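Ticket 552
Department: Facilities Support, Wellcombe Building
Subject: Key ring returned without its identification tag
Opened: 5 March 2021
Requested by: Maureen Dawber
Assigned to: Jahangir Khondokar
Priority: 4

The requester reports that a keychain issued from the front desk was returned to the key cabinet with no tag attached. The register lists the set as belonging to the Lerkley storeroom. The requester asks that the set be identified and a replacement tag supplied before it is issued again.

Staff are reminded that an untagged set must remain at the desk until its entry in the register has been confirmed.

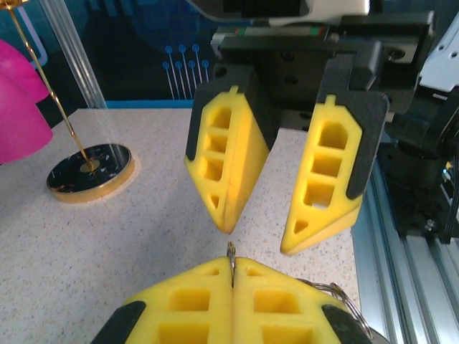

Which part of the keychain should the new tag be attached to?

The tag should be attached to the split ring. Tags placed on a smaller connecting loop may work free when the set is handled, and the desk will not accept sets tagged in that manner.

Update, J. Khondokar: The register entry was compared with the duplicate set held by Sandro Bellini. The key numbers agree. A replacement tag has been requested from stores under the existing cabinet position, hook 2.

Update, M. Dawber: Tag received and fitted. Please confirm whether the July audit sheet also requires correction, as it shows this set under its former room name.

Update, J. Khondokar: The audit sheet has been forwarded to Rosalba Sartori for amendment. The set may be issued in the meantime.

Status: Pending, awaiting amended audit sheet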